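Robot Learning Laboratory, Handout 5
Collecting demonstrations with the wrist camera
Hamish Crichton, August 2024

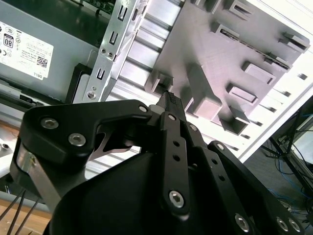
Figure 5.1. Wrist camera view. The fingertip pad is close to the base of a small gray block on the printed fixture plate.

1. Why we look at this view first

In Handout 4 we spoke about the side camera, which sees the whole arm. The policy you will train this term receives the wrist view and the joint positions, nothing more. Before you record, please sit for a few minutes and look only at the wrist image. If you cannot decide from it where the finger should go next, the network will probably not decide it either.

In Figure 5.1 the gripper covers a large part of the view, and this part brings almost no information about the task. The useful part is the small region near the fingertip. Note also the tall post to the right of the block, with its shadow falling on the left side. A shadow is a feature for the network, the same as an edge. If all your demonstrations have one direction of light, the policy may learn the shadow and ignore the block.

The background is also in the view: the aluminum rails, a power supply with a Dell label, cables. Students often ask if they must clean it away. For the Baird set we leave such things where they are, but we move the lamp between sessions.

2. Recording procedure

Start the recorder (Osix) and check that both streams have the same clock. Bring the arm to the home position by the script, never by hand. Approach the block slowly, make the contact, hold for 2 seconds, and go back. Press the mark key at the contact - not before it. One demonstration takes up to 20 seconds. Longer ones are cut by the loader and you will lose the end.

Do not correct a bad approach in the middle and then save it as a good one. Save it with the label "recovery". We need these also, but in a separate folder.

3. State of the data set

The Baird set has 1044 demonstrations, and 279 of them are recoveries. The older Terkari recordings were made with another fingertip and should not be mixed in. Last year one group did mix them, and their loss curve looked very nice while the real arm stopped above the plate each time.

4. For the next meeting

Each pair records 20 demonstrations and writes half a page on what the wrist view hides at the moment of contact. Read section 2 again before you book the arm. Bookings for October are made on the list by the laboratory door.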